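We use cookies to improve your visit. Accept all | Manage settings

Teaching by Hand – speaker notes
Lindalva Aguiar, Sunday session, 30 minutes with questions

Opening
- Say hello. Wait for the laptop people to look up.
- Ask who has taught a teenager to drive. Teaching a robot is like that, except the robot remembers everything you did, including the bad parking.

Two ways to show a task
- Remote control: you sit at the Plindton rig and steer the arm. Lovely for heavy things. For kitchen work it feels like buttering toast from across the street.
- By hand: you hold the gripper yourself and do the job. The robot can be in another city, or still on order.
- We logged 3588 demos by hand for Kwofie. My wrists would like this mentioned.

What a demo looks like
- Leave the slide up and drink some water.
- Point out the open jaws and the packet in the other gripper.
- A real kitchen has crumbs on the cloth and bags everywhere – keep them. A robot raised on spotless tables will panic at lunch. 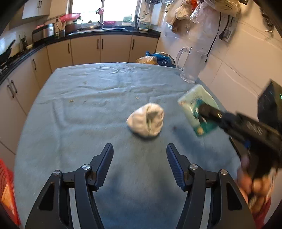
What goes wrong
- Rushing. Slow hands make better data, and slow hands are boring. Budget for snacks.
- Showing off. Throw out the trick shots.
- Changing your mind halfway. The Firska arm learned my hesitation perfectly and now does it with great confidence.

Close
- Show the list of 21 tasks. Take questions until they turn the lights off.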